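Friday, March 18, 2022
Notebook, R. Rashidi
Soft goods picking, wrist view relabel

Picked up from the list on the whiteboard. The question for this week is whether the contact labels we make from the wrist view agree with the motor current labels well enough that we can drop the current channel for cloth. The current channel is a pain on the hand because the sleeve drags on the fingers and adds a load that has nothing to do with the object. Truvar's answer was to subtract a baseline. I tried that again on Monday's logs and the baseline moves whenever the sleeve bunches up, so I don't trust it.

Method as run, so the next person can repeat it:

Total set is 1324 clips. Every clip gets a contact onset time from the wrist view, marked by eye, stepping one image at a time. Onset is the first image where the cloth changes shape at a fingertip. A shadow meeting the fingertip does not count. I had been using the shadow as a cue in the first batch and those marks come out early, so I threw them away and did them over. Then the same clip gets an onset time from current, threshold as in the Driken config, no baseline. Agreement means the two are within the window in the config file. I did not touch the window.

Approach clips are the slow part. With the sofa behind the hand there is hardly any texture to judge distance against, only the seams in the cream leather, and the thumb smears as soon as the arm speeds up. The teal blanket is easier to mark on than the leather because of the fuzz.

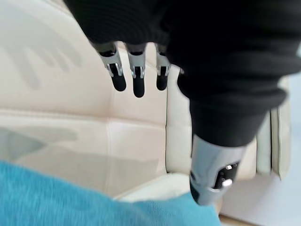 Three fingers and thumb over the sofa, teal blanket at lower left. Thumb blurred.

For images like that one I mark "no label" for the thumb and still mark the fingers if the tips are readable. Rehema's rule (mine, writing it down so it stops living in my head): if you have to step back and forth more than 2 times to decide, it is "no label." I would sooner lose the clip than guess.

First pass over the approach clips: agreement 79 percent. That is better than I expected with no baseline. Most of the misses go the same direction, current early and view late, and they fall on the clips where the wrist rotates right before closing. That fits sleeve drag. I haven't shown that it is sleeve drag. To show it I need a run with the sleeve off and the same wrist rotation, and nothing in the cloth changed. Put that at the top of the list.

Pinch clips next. Different problem. At close range the cloth fills half the view or more and everything is soft, so the edge of the object is no use and I mark on the crease at the fingertip instead. When there are two materials together the crease is clearest where they meet. On a single layer it can be hard to tell a fold that was already there from one the finger is making, and for those I go back to the last image before the finger covers the spot and compare. 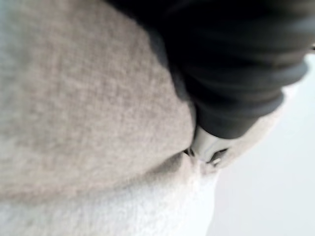
Beige over white fleece is a good pair for this. The flecks in the beige give the eye something to follow as they pull in toward the tip, and the light gray tip stands out well from both the cloth and the dark part of the finger. White fleece alone is bad against a pale background. I tried raising the contrast on the fleece and it made the marking faster but moved my onset times, so I put it back to the raw view for all pinch clips. Do not mix the two in one batch.

Agreement on pinch is 70 percent on the part that is finished. Lower than approach, and I don't think the number means the same thing. The misses here go both ways. Some of them I would call my error. I pulled a handful at random and marked them again without looking at my first marks, and my own two marks were not always inside the window. So before blaming the current channel there needs to be a second person marking, blind, on the same pinch clips. Until then the pinch number should not go in any slide.

Other things noticed:

The Buschmann script writes onset in seconds from the start of the log and the viewer shows seconds from the start of the clip. Lost over an hour to that. I added the offset in the loader and left a comment.

Clips with a long hold at the end should be trimmed before marking. They make the viewer crawl.

The sort order in the viewer is by object type, and after a long run of fleece I get careless. Shuffle them.

Where this leaves the question: for approach clips I would be willing to drop current and use the view. For pinch, no. Keep both channels recorded for everything for now, since the storage is cheap and we can't get the data back later. The Grultosstead people want a fixed label format by July and I would hold off on telling them anything about pinch until the second marking is done.

To do:
Sleeve off run, same wrist rotation
Second marker for pinch, blind, same clips
Shuffle option in the viewer
Redo the plot of misses against wrist angle, the axis is in the wrong units
Ask whether Driken's window was ever tuned for cloth or only for boxes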